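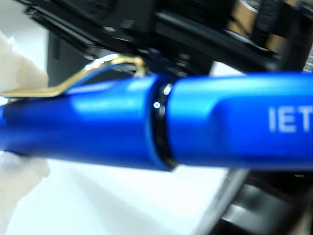 6. Pens and the pen mug

Covers the writing table only. Printer paper and the label drawer are in section 5.

Do this at the start of every month, and again before the November sign-ups. Takes ten minutes if the refills are already out.

What you need

Ballpoints from the tray
Refills, blue, medium (Tarneo or Cimetti, both fit)
A mug, any, as long as it stands flat
Paper filter or a couple of tissues
Scrap paper, not the glossy kind
Damp cloth, dry cloth

6.1 Checking a pen

1. Cap off. Pull straight, don't twist. Twisting loosens the ring and then the cap never sits right again.

2. Look at the tip. Dried ink or fluff on the ball, wipe it off with a tissue.

3. Scribble on scrap paper, small loops, until the line is even. Still skipping after a full line of loops – go to 6.2.

4. Check the clip. Should spring back when you lift it slightly. A bent clip is fine for the mug but not for the clipboards, it slides off.

5. Wipe the barrel. Damp cloth first, then dry. Go easy over any printed lettering, it rubs off faster than you'd think.

6. Cap back on, press till it clicks.

NOTE: Pens with no click go in the reject box. Don't tape the cap. Somebody taped a whole batch last spring and we were picking glue off them for days.

6.2 Changing the refill

1. Put scrap paper down before anything else.

2. Hold the barrel, unscrew the front section. Counterclockwise, fingers only.

3. Slide the old refill out. If there's a spring keep it, the new refills come without one.

4. New refill in, tip first. Take the wax bead off the tip (Cimetti only).

5. Screw back together. Finger tight and stop.

6. Scribble test again, same as 6.1 step 3.

CAUTION: No pliers. The thread is soft and a cracked barrel can't be saved.

CAUTION: Never blow into a refill to get it going. Ink on the shirt, ink on the form.

If a new refill won't write, stand the pen tip down overnight and try in the morning. Still nothing, bin it. Refills come in boxes of 50, order code 439, and there's no sense fighting with one.

6.3 Setting up the mug

The mug needs a liner. Without one the tips leave blue marks on the inside and they do not come out, ask Adoración Llorente about the good mugs.

1. Wash the mug and dry it all the way. Water in the bottom means soggy liner by lunch.

2. Open the filter, push it down inside. Let it crumple. Bunch some up in the middle so the tips land on something soft.

3. Run a finger around the rim. Paper should stay below it, otherwize it catches on the clips.

4. Put the mug at the back left of the table, handle pointing out to the left. Room to write stays on the right.

5. Pens in last. Capped ones tip down.
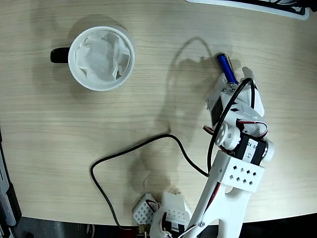 Fig. 6-2. Mug with paper inside, handle to the left. Blue pen over on the right.

NOTE: Left-handed table is the mirror of this. Mug at back right, handle out to the right.

NOTE: Don't overfill. If you have to push a pen in, take one out. A tall pen in a light mug will tip the lot.

6.4 Replacing the liner

Change it when it shows ink or when it's gone flat. Busy table, every week. Quiet table, leave it to the monthly check.

Pens out, liner out, wipe the inside, new liner in. Check the outside bottom of the mug to, ink gets under there and prints a ring on the wood.

Ink on the table: blot, don't rub. Dry tissue first, then a barely damp cloth working along the grain. CAUTION – no alcohol wipes on the wood, they take the finish with them.

6.5 If something's wrong

Pen leaks in the cap – refill not seated. Redo 6.2 from step 4.
Cap won't stay on – reject box.
Line is faint – press harder on one page, then swap the refill.
Mug wobbles – fold in the liner is fine, chip in the base is not. Swap the mug.
Pens vanish – tell Evangelia Margaritis, she keeps the spares at Flirnville. We order 500 at a time, so ask before the tray is empty.

Clipboards and string are in section 7.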